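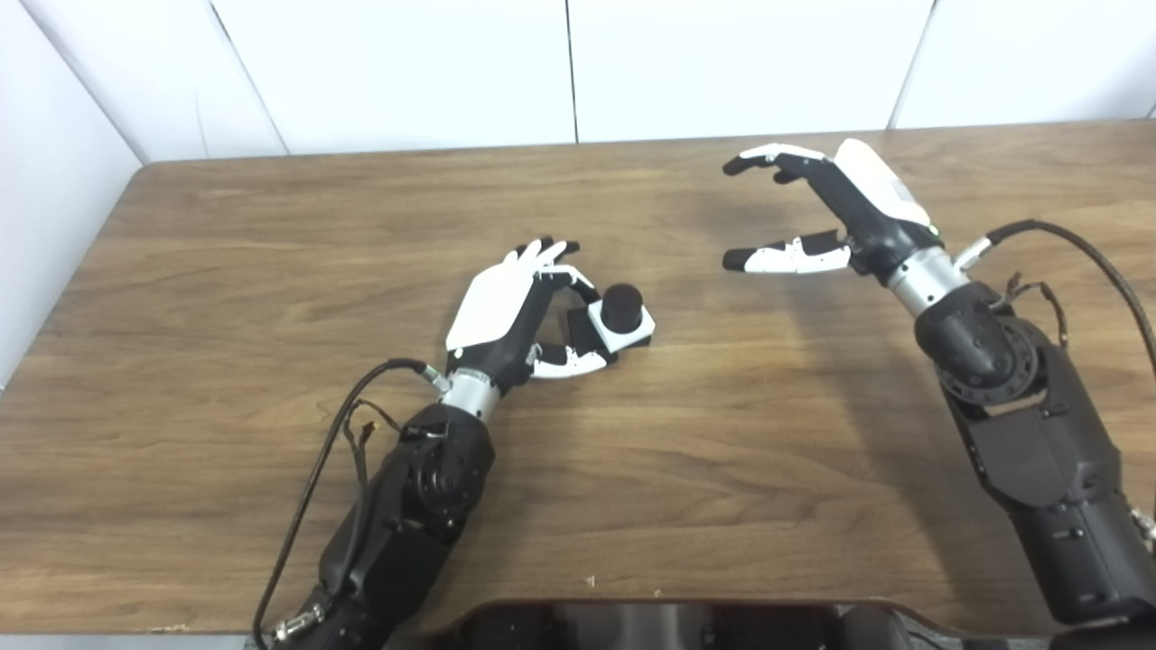

Unit 9: Safe practice at the two-arm bench

Handout for the Vadham lab course. Notes only, the full rules are in the binder. Read before your first bench slot, not during.

1. Who is in charge of the stop

One person holds the stop. Always the same person for the whole run. If they need to leave, the run ends, arms parked, then they leave. No passing it over the table while things are moving (seen it, don't).

Test the stop at the start of every slot. Press, check both arms go dead, release, reset. Write it in the log with your initials. A slot with no stop test in the log doesn't count toward your hours.

2. Before power

- cables: trace each one by hand from wrist to base. Look for kinks, flat spots, loose collars
- covers on the hands: all screws in, nothing rattling
- table: clear of tools, cups, phones, your notes
- sleeves rolled, lanyards off, long hair tied
- speed limit set to level 2, check it on the screen, dont trust the last group

Loose wires get tied back or reported. Tape is not a fix. If you do tape something for the slot, it goes in the log and the tape comes off at the end.

3. The shared zone

Most of the bad marks last September came from this section so read it twice. Two arms on one table means there is a strip both can reach, and the collision check only knows about the arms, it knows nothing about the part. The Skernedo rule: one hand works, the other waits, and the waiting hand stays clear until the first has let go. Part placement counts too. With the little black and white block set close to the left thumb, as it is here, the left is the working hand and the right waits on its own side with open table in between. Say out loud which hand is working before you start the motion. Feels silly. Do it anyway.

Handovers between hands are not allowed until you've passed the Nanayakkara exercise. No exceptions for project groups.
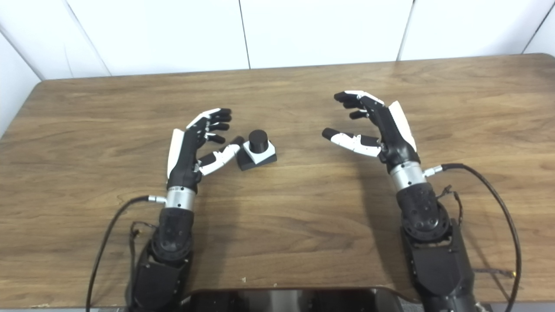
4. Cables and reach

Plan the wrist path first, then the fingers. A wrist turn that looks fine in the simulator can use up all the slack in the cable. Each arm needs a free loop out to the side, like the black ones curving away left and right of the two forearms, and that loop has to survive the whole motion and not just the start pose. Run the full path once at lowest speed with nothing on the table. Watch the connectors, not the fingers. If the loop goes tight anywhere, stop and replan.

5. Grasp settings

Start low on grip force and go up one step at a time. Max 134 on the course scale, anything over that needs a signature. Thumb first, then fingers, unless your task sheet says otherwise.

Retrain or re-tune after 1,000 grasp cycles, the counter is on the Plovholm screen, second tab. Write down the number when you start and when you finish.

6. If something goes wrong

Stop. Hands off the table. Don't reach in to save the part, parts are cheap. Leave everything where it is, note the pose, then call the lab desk. Near misses get written up the same way as real ones, same form, same day.

For next time: read section 3 of the binder and bring a filled in pre-power check sheet. Blank ones are in the tray by the door.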